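**Tag der offenen Tür bei Junance – lohnt sich die Robotervorführung?**

*Apolline Masson*

Hallo zusammen, im Juli will ich mit meinem Neffen (12) zu Junance. Darf man da nah ran, oder steht man nur hinter Glas? Und was machen die Roboter überhaupt?

*Fabrice Leclerc*

Ich war letztes Mal dort und fand's super! Die Vorführung dauert 20 Minuten, danach darf man Fragen stellen – so viele man will. Bei uns ging es um schwarze Kunststoffschalen auf einer gelben Platte, ich hätte ewig zuschauen können.

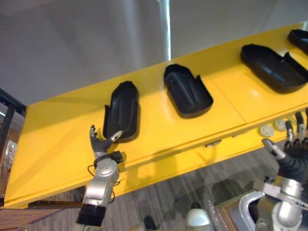

*Lesezeit: 1 Minute*

Die linke Hand drückt mit einem einzigen Finger gegen die Ecke der Schale, und die steht dann schräg auf der Seite. Mein Tipp: gleich morgens hin, mittags waren bestimmt rund 335 Leute in der Halle.

*Bernadette Tessier*

Parken am besten bei Perrin. Zu den Robotern kann ich nichts sagen, ich war nur beim Kuchen :)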